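Home | Log | Tools | Contact

Nevivel bench log, April

Filed under: Control, Hand tuning

Hover hold over the light gray surface, sleeve on. Dropped the position loop to 300 Hz and moved the contact check into its own thread – jitter down to 2 ms. Planner still replans too often. 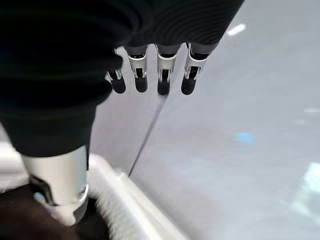
2 min read

Fingertips clear of the surface, all four pointing down. Next: log 60 s of joint currents, send to Mariama Amoah.

Contact: Nevivel bench | Back to top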